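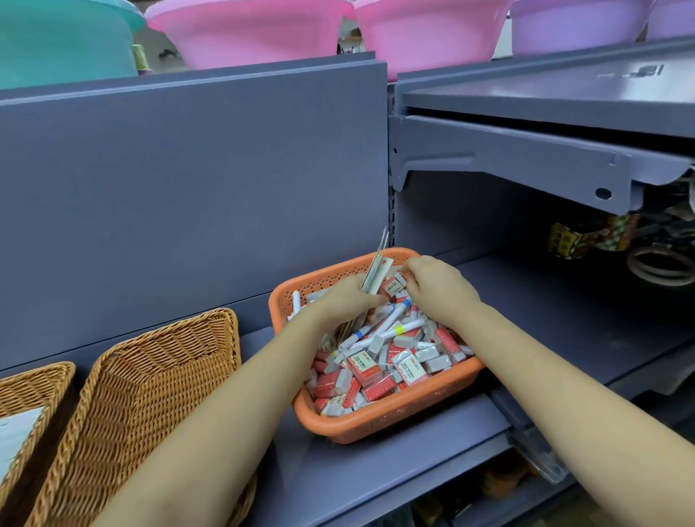

Orange shelf basket, erasers marked "2B."

June 2, 2023. Paper stock trials, pencil and erasure series

Work continued on the Orkia uncoated sheet. The first cutting yielded 316 test strips, all conditioned overnight in the humidity cabinet before any marking was done. Strips with visible curl were set aside and are not included in the results.

Graphite was applied with the weighted sled at the usual setting. Each strip then received 30 strokes with a plain vinyl eraser, in one direction only. Residual gray was read on the bench densitometer against an unmarked strip from the same sheet.

Surface fiber lift was greater on the felt side than on the wire side. The Plirinus sheet, tested last month under the same procedure, did not show this difference. Sizing is the likely cause, but the mill certificate has not been received.

The densitometer drifted after lunch and was recalibrated. Readings before strip 30 of the second tray should be repeated.

The remaining Balton reams are to stay sealed until August. Tray labels need to be reprinted; the ink smears.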